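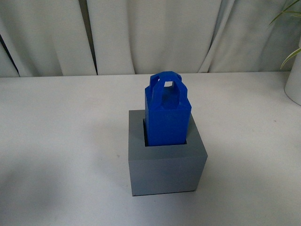

## 3.2 Mise en place et entretien du poste d'insertion

Le poste Menex, tel que nous l'avons installé dans les locaux de Brarenero, tient sur une simple table blanche, et nous avons pris le parti (un peu par goût, il faut bien l'avouer) de le garder aussi dépouillé que possible. La tâche se résume à introduire un bloc bleu muni d'une poignée dans le logement carré d'un cube gris, puis à l'en ressortir. Le jeu entre les deux pièces est faible, et c'est lui qui a dicté presque tous nos réglages : une dérive de 2 mm au poignet suffit à faire buter le bloc sur le rebord, et l'on passe alors de longues minutes à chercher dans le logiciel une faute qui se trouve dans la mécanique.

Chaque matin, avant la première série, Razia Swati place le bloc à la main dans le cube et enregistre cette pose comme référence. La caméra de tête est ensuite recalée sur les arêtes du cube, dont la face supérieure, plus claire que la face avant, se détache assez bien pour que la détection aboutisse en moins de 300 ms.

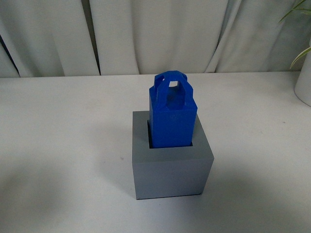 *Figure 3. Pose de référence vue par la caméra de tête : le bloc bleu repose dans le logement du cube gris, poignée vers le haut.*

Vient ensuite le contrôle de la pince, auquel nous consacrons volontiers un peu plus de temps que ne le prévoyait le protocole de Desten. Les doigts sont ouverts en grand, amenés de part et d'autre de la pièce sans la toucher, et l'on vérifie sur la vue du poignet que leur écartement reste symétrique. Leur revêtement s'use, surtout vers les pointes.

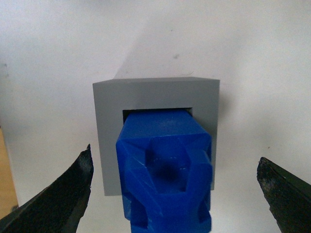
Nous avons donc fixé le remplacement des doigts à 200 cycles, après en avoir essayé bien davantage au mois de décembre, avec des résultats que Natalie Staniforth qualifie encore gentiment d'instructifs. L'échange demande deux vis par doigt et un nouveau relevé du zéro de la pince, que nous répétons trois fois en conservant la valeur médiane. Si les relevés s'écartent trop les uns des autres, on démonte et on nettoie les portées avant de recommencer, chose que nous avons longtemps négligée et que nous recommandons chaleureusement à quiconque voudrait reproduire le montage ! Les valeurs retenues sont consignées dans le carnet du poste, avec celles de la caméra de tête.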